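3.2. Circulação e retenção de louça na copa partilhada

A literatura sobre recursos comuns tem dedicado atenção considerável a pastagens, pescas e lençóis freáticos, e bastante menos à caneca. A omissão compreende-se: o peixe dá artigos em revistas de maior impacto. No entanto, a copa de um edifício de escritórios reúne quase todas as condições que os modelos clássicos exigem (acesso livre, uso rival, vigilância fraca) e acrescenta-lhes uma que o mar não oferece, a de os utilizadores se cruzarem diariamente no elevador e fingirem que está tudo bem.

O estudo decorreu no edifício Plarkov, ocupado por duas empresas que partilham a mesma copa: a Brornum, de contabilidade, e a Geltico, que se define como consultora de processos e cujos processos não incluíam, à data, a lavagem de chávenas. No início de outubro foram postas em circulação 222 peças de louça, entre canecas e chávenas, todas marcadas na base com um ponto de verniz. A administração do edifício autorizou a marcação na condição de não ter de ler o relatório.

Adotámos a distinção entre louça institucional, comprada pelo edifício e em princípio de todos, e louça pessoal, trazida de casa e em princípio de alguém. A segunda categoria revelou-se instável. Uma caneca pessoal esquecida na copa durante mais de 18 dias passa a ser tratada como institucional, por um processo de usucapião que nenhum dos inquiridos soube descrever e que todos aplicavam com segurança. O percurso inverso também existe, e é mais rápido: basta uma peça institucional entrar numa gaveta com chave.

Os inventários foram feitos ao fim da tarde, depois da saída da maior parte do pessoal, e incidiram sobre três zonas: armário, bancada e postos de trabalho. Excluímos as gavetas por razões éticas e, depois de uma tentativa, também por razões de higiene. As entrevistas duraram até 60 minutos, embora a pergunta sobre quem lava a louça tenha sido quase sempre despachada na primeira frase («os da outra empresa»), em ambas as empresas e com a mesma convicção.

3.3. Padrões de acumulação

O resultado mais claro diz respeito ao lugar. As peças usadas não se distribuem ao acaso pela bancada: concentram-se junto à parede e, em particular, nos cantos. A primeira chávena abandonada funciona como autorização para a segunda, e a partir daí o depósito ganha uma legitimidade que o lava-louça, a dois passos, nunca chegou a ter. Um inquirido da Geltico chamou a isto «pré-lavagem», termo que conservamos pelo seu interesse etnográfico.

O canto oferece ainda a vantagem da discrição. Uma caneca no meio da bancada interpela quem passa; encostada à parede, atrás de outras, deixa de ser da responsabilidade de quem quer que seja. As brancas, por serem indistintas, são as que mais tempo ali permanecem. As de cor têm dono presumido, o que não as protege do abandono mas lhes acrescenta alguma reputação a perder. A Figura 2 mostra a vizinhança típica das duas categorias.

Figura 2. Caneca verde-azulada escura em primeiro plano; atrás, junto ao canto entre a parede e o tampo, duas peças brancas, a mais alta com o bordo ligeiramente manchado.

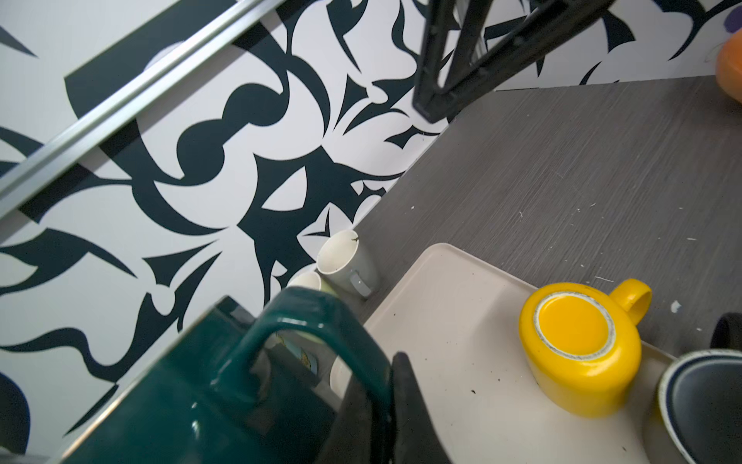

3.4. Medidas corretivas e respetivo insucesso

Foram ensaiadas duas intervenções. A primeira consistiu num aviso afixado por cima da bancada, redigido em tom cordial. Ao fim de uma semana, o aviso tinha recebido três correções ortográficas a caneta, uma delas errada, e a acumulação no canto mantinha-se inalterada. A segunda recorreu a um tabuleiro Kocabaş, de escorrimento, colocado exatamente no ponto de maior concentração. Os utilizadores interpretaram-no como um alargamento da zona de depósito e passaram a empilhar.

Convém ser prudente quanto às causas. A Brornum atravessava o fecho de contas trimestral e a Geltico mudara de fornecedor de café, alteração que, segundo as entrevistas, afetou mais o ambiente de trabalho do que qualquer das nossas medidas. Também não dispomos de um grupo de controlo: o edifício vizinho recusou participar, alegando que lá o problema não existia, e pediu que não fôssemos verificar.

O inventário final, fechado em 11/9/23 do ano administrativo do edifício, cujo calendário coloca o mês antes do dia, encontrou no armário menos louça do que nas secretárias. A diferença entre o total inicial e o total localizado é discutida na secção 4, onde se admite a hipótese de fuga para o domicílio. Dois dos autores devolveram entretanto as peças que tinham em casa, e os dados foram corrigidos em conformidade.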